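4.2 Task allocation on the sales floor

The Trultport store was chosen as the first site because its snack aisle is restocked by hand several times per shift and because its lowest shelves account for most of the bending and kneeling that employees report. Before the trial, one employee per shift was assigned to the aisle. That person pulled stock from the back room, filled gaps, turned labels to face the customer, and moved misplaced goods to a return cart. None of these tasks was written down as a separate duty. They were learned from coworkers, and the order in which they were done varied from person to person.

The trial split this work in two. The humanoid unit, referred to by employees as Lorine, was given facing and straightening on the bottom shelf. Employees kept the back room, the upper shelves, date checks, and all contact with customers. A shift employee also held the role of floor monitor, which meant staying within sight of the unit, clearing faults, and pausing it when a customer entered the aisle. The monitor role rotated every 2 hours. The trial ran for 30 shifts beginning in July, with the same schedule and staffing level as the period before it.

Low shelves are a demanding case for a standing machine. The unit has to reach down and forward past its own legs while keeping its feet clear of the shelf base, and the goods differ in shape and stiffness. Figure 3 gives the view from the head camera with the right arm extended over the shelf. Upright canisters, a capped bottle, and boxes lying at an angle share the same surface, and each calls for a different grasp. The gripper is fitted to the right arm only; the left arm carries a hand with fingers, which was not used for facing in this trial and was held low, away from the goods.

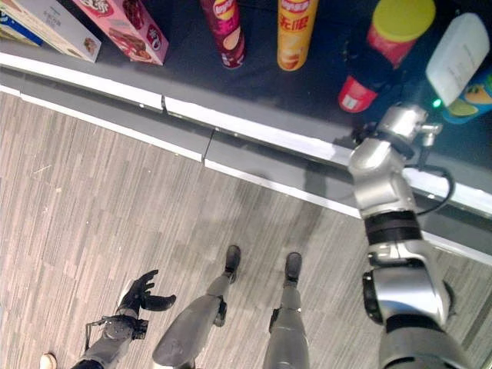

Figure 3. Head camera view during work at the bottom shelf, with the gripper over the shelf surface and snack products in a loose row.

Abena Kwofie objected at the midpoint review that the split had been drawn around what the machine could reach, and that the work left over had never been looked at as a job in its own right. She asked that monitoring be counted as work on the shift sheet, where it had been entered as idle time. The sheet was changed before the next shift. All figures below use the corrected entries.

4.3 Effects on the working day

Time spent kneeling or squatting in the aisle fell for every employee in the sample of 8. Total time assigned to the aisle did not fall. Monitoring took up to 48 minutes per shift, most of it spent watching without acting, and the remainder went to recovering dropped items and restarting the unit after a pause. Employees described this time as less tiring for the back and knees and more tiring in other respects. The most common complaint was that monitoring could not be combined with anything else. An employee who was filling the upper shelves could stop to answer a customer and then resume; an employee monitoring the unit had to pause it first, and each pause was logged.

The log itself became a point of dispute. It was designed to record machine faults, but because each entry carried the monitor's sign-in, it could also be read as a record of the person. Two employees reported that they delayed pausing the unit in order to avoid an entry. We consider this a safety concern as well as a privacy one. At the second site, Larkness, sign-ins were removed from the fault log before the start of work, and pauses were recorded by aisle only.

Informal training was also affected. New employees had previously learned the stock by straightening the lower shelves, a slow task that can be done alongside a more experienced coworker. With that task assigned to the unit, new employees at Trultport went directly to the back room or to the register. Akosua Kyei, as shift lead, brought back one hand-straightening round per shift for new employees, during which the unit was parked at the end of the aisle. The round was kept for the rest of the trial and is included in the staffing totals.

We did not measure product damage by person, and the comparison of damage rates in Section 5 applies to the aisle as a whole. Nor can the results be extended to stores where a single employee covers several aisles, as the monitor role in its present form requires a line of sight to the unit at all times.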